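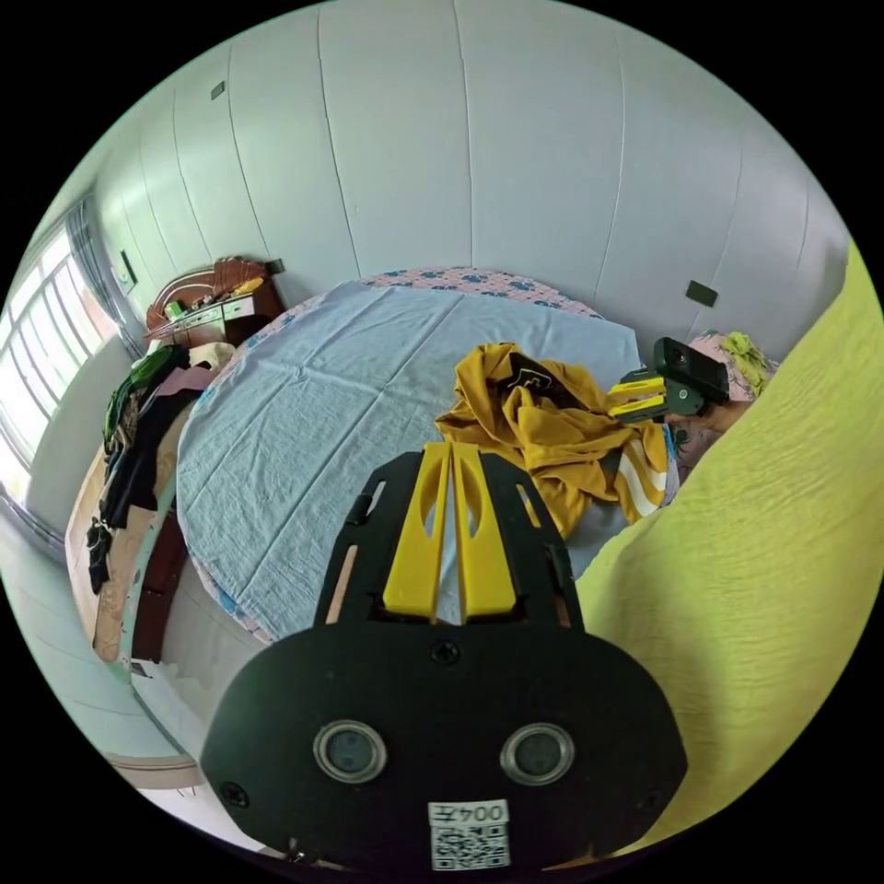 Mustard top on the bed, crumpled.

Folding notebook, Saturday, started after lunch

Back on the clothes today, and I'm so glad we gave the whole session to soft things. Kyung-tae wanted to do boxes again (he always wants boxes) but a bed covered in a creased sheet is a much better place to learn something. The blue sheet stays wrinkled on purpose this time. When we pulled it tight for the Drillis trials everything slid, and I spent half my time chasing sleeves toward the wall.

The mustard one is my favorite garment in the set so far. It bunches up beautifully, it has a dark emblem and some white striping, and once you've found those two you know which way up you are. Compare that with the plain gray shirts from May, where Pranab and I argued over front and back for most of a morning. Stripes are a gift!

Order I settled on:
Find the emblem first.
Chase the stripes outward and pull until the fabric stops bunching.
Smooth from the middle, never from the hem.
Long fold, then look at it before doing anything else.

That last bit is Gediminas's idea and I resisted it for ages. He's right though. If I go straight from the long fold to the short one, any twist gets locked in and you end up with a fat little parcel that won't stack. Stopping to look costs me next to nothing and I catch the twist nearly every time.

The long fold came out as a proper rectangle, seam running along it, and I was really pleased with that. The lower right corner still flares a bit. I think I'm letting go of that side too early and the cloth relaxes outward. Bilal gets a straighter corner by pinching a little higher up and dragging it toward himself, so I want to try it his way on the next thing out of the pile.

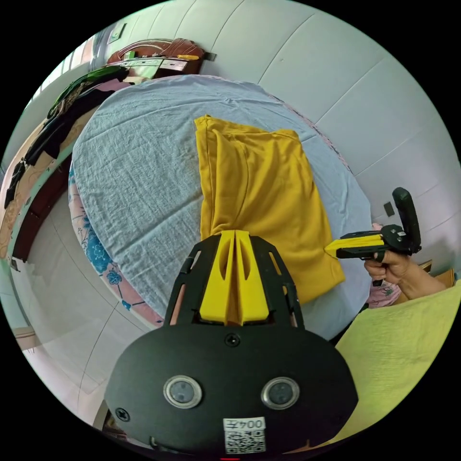 The pile

Now this is the fun part. The folded yellow piece with the houndstooth border is lying flat in front, and I love that border, it's like having a ruler sewn on. You can tell straight away if an edge has wandered. There's a grass-green piece behind it, a pink-beige one that is all twist, and the leopard print hanging in heavy folds off to the left.

My plan for the leopard: take it by itself with plenty of bed free. Heavy cloth wants to go where it was already hanging, and the spots give you no help at all with direction. Kastriot thinks half first and then thirds. I think thirds from the start. We'll do both and compare, with the same person folding.

The light blue cloth can wait. Pale blue cloth is miserable to work on, so I'd put something darker down first. Same goes for the small stuff at the lower left, the white folded cloth and the cardboard box and so on, which should go somewhere else before anyone starts pulling from that side. 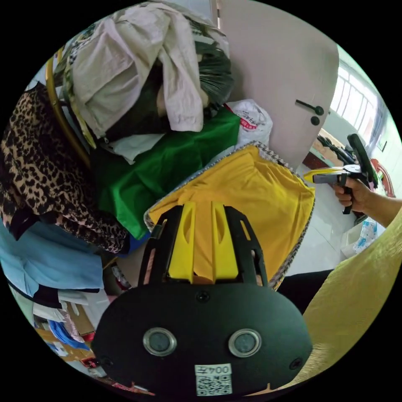 For next time

Running count in the fold log is 751, target is 1,000 before we write anything up for Cliswood. Leave me 40 minutes for the leopard print. Ask Bilal to show the high pinch slowly, twice. Try the green piece straight after the houndstooth one and see if the edges come out as even without a border to follow. Kyung-tae can have his boxes on the day after that.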